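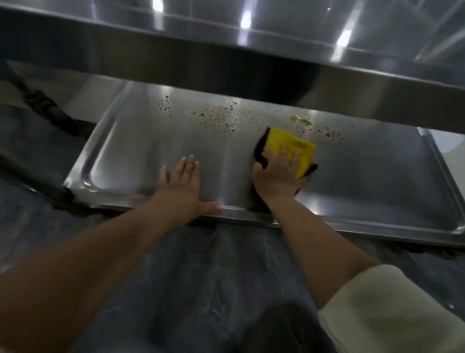 Okay, hello everybody, thanks for coming back from coffee. I'm going to talk about the shelf under the table.

(Wait for people to sit. Harsh will wave if the mic is too low.)

You all have one in your kitchen. There's the big steel top where the work happens, and then there's the one underneath where the crumbs go to retire. When I started at Clalport I wiped the top maybe thirty times a shift, and the bottom one got a look on Monday if we were lucky. I'm not proud of it!

So, first thing I want you to take home: the back. Always the back. Your hand goes to the front edge because the front edge is right there, and you get a lovely shine on the part a visitor sees. Look at the steel up on the screen – shiny on the left, and the food spots are up toward the back. If you only remember one thing, get your arm in there.

Second, the sponge. Two sides, yellow foam and black scourer, and people grab whichever side comes up first. I say scourer for the dried bits, with the grain, light pressure, then flip to the foam for the wipe. With the grain, please. Rosário Sequeira trained me at Hullow and she would stand behind you and say "with the grain" until you heard it in your sleep.

(Pause here. Somebody usually asks about steel wool. Answer is no.)

Third, use your other hand. Lay it flat on the metal, fingers spread, and lean a little. A shelf that slides around makes you scrub in little nervous circles, and you miss the corners. And the corners are rounded on a lot of these trays, which is a gift, so follow the curve with the edge of the sponge and carry on along the rim.

Now the numbers slide. We kept a tally at Clalport through February: 183 lower shelves checked at closing, and 4 that needed a full redo. I was pretty happy with that. The month before we didn't write anything down, so I can't give you a comparison – sorry, Harsh, I know you asked.

(Skip the Unora supplier story if we're past 3:30.)

Last bit is timing. Do the lower shelf before the top is put back together, while the bins are out and you've got room for your elbows. Then rinse, dry cloth, done, and go do the next one.

Questions? Yes, in the back.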